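Wivesora Neighbors Help > Home and Cleaning > Bathroom

Bar soap becomes mush in a shared bathroom, how do you keep it dry?

Asked by Fumiko Kobori, 4/27/21

Hello everyone. I moved in September to a shared apartment in Stustden and we are 3 persons using one bathroom. Before this I always used liquid soap, but I wanted to buy fewer bottles, so I changed to bar soap for hands and for the shower. I like it very much except for one problem. After a few days the soap is soft on the under side, like butter, and it sticks to the place where I put it. When I lift it, a part stays behind. I think I am throwing away a third of every bar.

The bathroom has no window, only a small fan which stops when the light is switched off. The sink has a flat corner where the soap stays now. I tried to put a folded cloth under it, but the cloth became slimy and smelled bad after one week. I also tried to keep the soap in the box it was sold in, and this was worse.

The soap is from the Pisharody shop near the station, the olive one, 122 grams. Maybe the brand is important? My roommate says that all natural soaps melt and I should accept it. I do not want to drill into the tiles because we rent.

Thank you for reading, and sorry for my English.

Isamu Wada
Just go back to liquid. I had the same trouble for two years and gave up. You can get the big refill bag, so it is not so many bottles.

Ayane Onishi
I have used only bar soap for a long time, also in a bathroom without a window, so I will write what works in my home. English is my second language too, so do not worry about that.

Your roommate is partly right. Soaps made mostly from olive oil are softer when they are new, and they take up water easily. But you can do something before you use them. When I buy soap, I take it out of the paper and leave it on a closet shelf for some weeks. It loses water and becomes harder, and a hard bar lasts clearly longer. I buy four or five bars together, so there is always an old one ready. The closet smells nice also.

The second thing is to cut the bar. Take a large kitchen knife and cut it in two when it is still fresh (an old one can crack). Use one half and keep the other half dry. A small piece dries more quickly between two hand washings, and with three people washing hands this makes a real difference.

Then there is the place. The corner of a sink is the worst place in the bathroom - every person who washes hands splashes there, and the water has nowhere to go. Move the soap away from the faucet, even if it is only to the other side. In the shower, keep it high and not in the line of the water. If you do not want to drill, a hanging basket over the shower pipe is enough.

About the dish. It does not need to be expensive. What you want is air under the soap and a way for the water to leave. If your dish has a flat bottom, put something between it and the soap: a few thick rubber bands around the dish, or a piece of dry loofah cut to size. I paid 938 yen for a nice ceramic one years ago and it was bad, the soap was sitting in a small lake every morning.
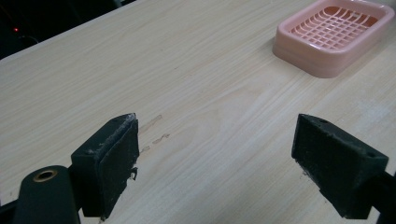
Whatever you choose, rinse it once a week with hot water and let it dry upside down. The slime under the soap is only soap and water, but when it stays there the new bar becomes soft on the first day. I keep two dishes and change them, so one is always dry. The old slime I do not throw away, I put it in a jar with warm water and use it for washing socks.

And ask your roommates to leave the fan on a little longer after a shower. If it is connected to the light, then leave the door open. In my home this helped more than I expected, also for the towels.

Obinna Bashir
I agree with Ayane about the loofah. One small addition: if the water in your area is hard, you will see a gray film on the dish which hot water does not remove. A spoon of white vinegar does it. Rinse well after.

Also, Fumiko, how many days does one bar last for you now? With two adults we need a new one every three weeks or so, only for hands.

Fumiko Kobori
Thank you all. I cut the new bar yesterday evening and moved it to the left side, away from the faucet. The other half is in my closet with my sweaters. Obinna, I did not write down the days, but I will start with this one and tell you.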